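Tullwood Kitchen Worktops: Marble, Honed or Polished
Cut to order at our Totley workshop

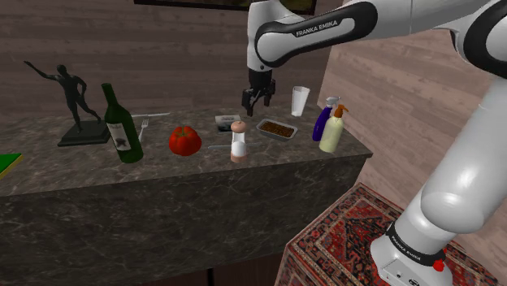

Marble worktops are priced by the slab and by the edge you choose. Each slab is different, so the veining on your worktop will vary from our samples. You are welcome to visit the yard and pick your own slab before we cut.

Finishes
Polished marble reflects more light and is easier to wipe down. Honed marble has a matt surface and shows fewer etch marks from lemon juice, vinegar and wine. Both are sealed before they leave us and should be resealed every 6 months.

Sizes and edges
Standard depth: 800 mm
Upstand height: 70 mm (optional)
Edges: square, pencil round or bevelled
Longer runs are made in two pieces with a colour-matched joint.

Price
From £1,577 including template, cutting and sealing. Sink and hob cut-outs are charged separately. Fitting is not included outside the Totley area.

Care
Use a damp cloth and a pH-neutral soap. Do not use bathroom sprays or limescale remover. Put hot pans on a trivet.

Ordering
Base units must be level and fixed before we come to template. Changes cannot be made once the slab has been cut. The workshop is closed for the first half of August.

See also: Claeys stone sealer, Trultivberg limestone worktops, sample box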